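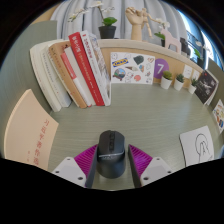
How much hand-held gripper data does a policy need before it can tidy a desk it has never seen?

In our tests, adding more desks helped more than adding more repetitions on the same desk. The posts below summarize the result and its limits.

1/ The Haverford manipulation group has completed its comparison of two ways to collect demonstrations for desk tidying. Both used the same hand-held gripper and the same total of 2,000 demonstrations.

2/ In the first set, every demonstration came from three desks. In the second, the same total was spread across 48 desks in offices, homes and study rooms. Operators were asked to leave each desk's books, plants and decorations where they stood.

3/ The task is simple to state. Pick up a computer mouse, carry it to a marked spot, set it down the right way up and let go. A mouse is a useful test object: the sides are narrow and curved, and a grip placed too far back tends to turn it.

4/ A ribbed pad sits behind each finger plate. The wide-angle camera keeps both fingers in view along with much of the desk and what stands behind it. Straight edges bend toward the sides of the picture, and we train on the pictures without correcting this.

5/ Both policies did well on desks they had been trained on. On new desks, the policy trained on three desks often reached for the wrong place or closed early. The policy trained on the wider set made these errors much less often.

6/ We then covered the background in the recorded video and trained again. The gap between the two policies became smaller but did not close. We take this to mean that lighting and desk surface matter as well — clutter alone does not account for the difference.

7/ Collection time is the main cost. Moving to a new desk, mapping it and checking the tracking took around 3 minutes when all went well. Dark rooms and glossy surfaces took longer, and we discarded recordings in which tracking was lost.

8/ Limits: one object class, one gripper design and one robot arm for all trials. We have not tested soft objects or two-handed work. A follow-up with the Mestell lab will repeat the comparison with pens, cups and staplers.

9/ The tracking code, now called Wornier, and the training settings will be released in August. The demonstrations will be shared through the Sasel archive after a privacy review — desks often carry personal items, and each site must give its consent before its recordings are made public.

Contact: Haverford Manipulation Group, Communications Office | © Haverford | Back to top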